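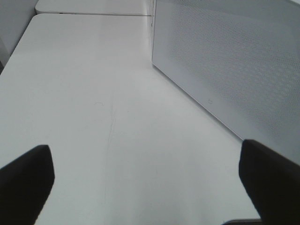

How do I get a tea ring off a white tabletop?

Bleddyn Rosser
We bought a white table secondhand in November and I love it dearly, but my mother-in-law left her mug on it overnight and now there's a pale brown ring. Dish soap did nothing at all. I'm nervous about scratching it – any gentle ideas?

Jamik
Baking soda and a little water, mixed to a paste. Leave it on for 12 minutes, wipe with a soft cloth, and do it again if you need to. It took me 2 goes on ours, and that was a ring I'd been hiding under a fruit bowl for ages! Try a hidden corner first, though.

Wynne
Magic eraser. Go easy or it dulls the shine.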